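Gridum Table Kit: Set-up Guide for Plidley Users

Section 5. Setting up the dish-sorting task

This section covers the nesting and sorting task that comes with the Gridum kit. It was written by the users' group at Plidley, where the kit has been on trial since June, and it replaces the pages in the Weldu booklet with the same heading. The booklet says the task can be "ready in minutes". Allow most of a morning the first time.

Read Section 4 (stopping the arm) before you start. If you have skipped it, go back.

5.1 What you need

The Gridum arm, fixed and levelled as in Section 2
The green cloth
The bowls, cups and plate from the dish bag
The Rirno software, with the dish task loaded
A soft brush or dry duster

Weldu sells a replacement dish bag. We have not found that the task cares whose plastic it is given, so long as the colours are plain and strong. Try what you have in the cupboard first.

5.2 Laying the cloth

1. Switch the arm off at the wall. The pause button is not enough for this step.
2. Spread the cloth so that it hangs over the table edges.
3. Smooth it from the middle outwards. Faint creases do no harm. A raised fold where a bowl might be set down does.
4. Brush off crumbs and dust.
5. Tuck the corners in. The booklet shows them perfectly square, and we have never managed it.

Note: The booklet claims the system "ignores the background completely". In our trial it did not. A paper label left on the cloth was treated as a dish twice before we took it away.

5.3 Setting out the dishes

1. Decide whether you want a stacking run or an unstacking run. Rirno asks for this on its first screen and will not let you change it later without starting again.
2. For an unstacking run, build the stack by hand on one half of the table. Put the widest pieces in first where you can, but a mixed order is allowed.
3. Leave a good stretch of bare cloth on the other half. The arm needs somewhere to put things.
4. Place any spare cups near the far edge, well apart. They may lie on their sides.
5. Step back and press Check Table.

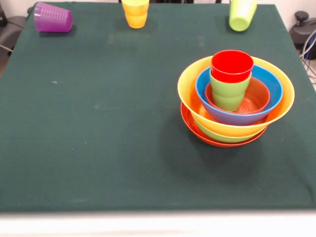
If Check Table gives a green tick, go on to 5.4. If it gives an amber triangle, the software has found something it cannot name. Move the dishes a little and press it again. We would like to say what the amber triangle means in more detail, but the help page only repeats the words on the button.

Caution: A green tick means that the software is satisfied. It says nothing about whether the stack will stay up. Give the table a gentle nudge yourself, and if the top piece wobbles, rebuild it.

5.4 First run

1. Stand where you can reach the stop button without leaning over the table.
2. Switch the arm on and wait for it to go to its rest position.
3. Set the speed to 40. The booklet suggests starting at full speed, and we can see no good reason to.
4. Press Start and keep your hands clear of the cloth until the arm is at rest again.
5. If a dish falls, press Stop before you pick it up. Do not try to catch it.

Caution: Do not reach under the arm to straighten a dish, however slowly it is moving.

5.5 Checking the view from overhead

The overhead picture in Rirno is the most useful part of the kit and the worst explained. Open it from the View menu after the first run and look at it properly before you trust any result. 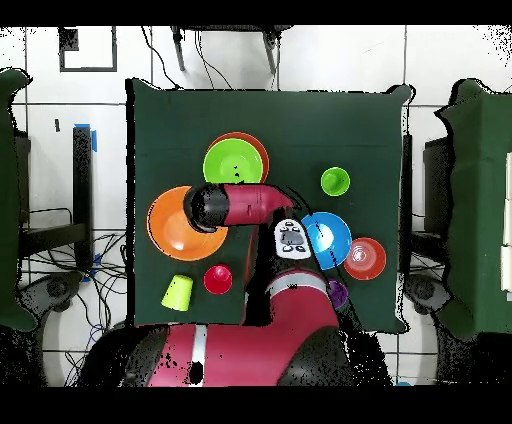 Weldu's sales sheet says the overhead view "sees every item on the table, all the time". We would treat that as a hope. The arm has to pass over the dishes to reach them, and whatever is beneath it is hidden, wholly or in part. Look at the blue bowl, partly hidden beside the white control panel, or the purple cup lower down, which is partly covered by the side of the red link. There are also small black specks where the picture has no information, including a few near the centre of the green bowl. A missing speck or two on a dish is probably harmless. Large gaps over the working area are not, and the view should be set up again as in Section 3.

To check the view:

1. Pause the arm.
2. Compare the dish list on the right of the screen with the dishes on the table.
3. If a dish is missing from the list, move the arm to rest and press Refresh.
4. If it is still missing, shift that dish towards open cloth and repeat.

5.6 How far to believe the score

At the end of each run Rirno gives a score out of 1000. The booklet does not say how it is worked out. We had a high score on a run where a cup ended up on the floor, so write down what happened in your own words beside the number. Do at least 6 runs before you decide whether a change of layout has helped.

Cleaning and storage of the dishes are covered in Section 6.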